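Traces mates sur une table en bois clair

Posté par Drollow le 2022-05-22

Bonjour, ma table de cuisine a un voile mat à l'endroit où je pose les tasses. Je ne sais pas si elle est huilée ou vernie. Je la voudrais nette avant d'y remettre l'étagère. Le plateau et son veinage :

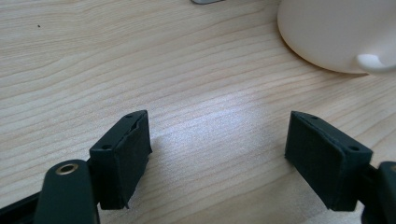 Le plateau, avec le reflet de la lumière.

Pour l'instant j'y range ceci : une étagère en fil métallique blanc à deux niveaux, un mug blanc et un bocal translucide à couvercle vissé.

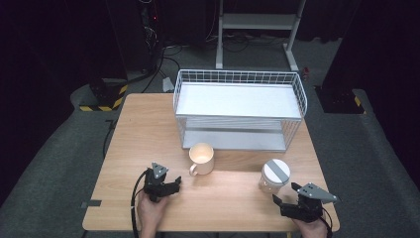

2 réponses

Han-gyeol Cha
Mets une goutte d'eau dans un coin. Si elle perle encore au bout de 14 minutes, c'est sans doute verni : savon doux, chiffon sec, rien d'autre. Si le bois fonce, ponce au grain 240 dans le sens du fil, puis huile.

Saddale
Moi j'ai mis une nappe en avril.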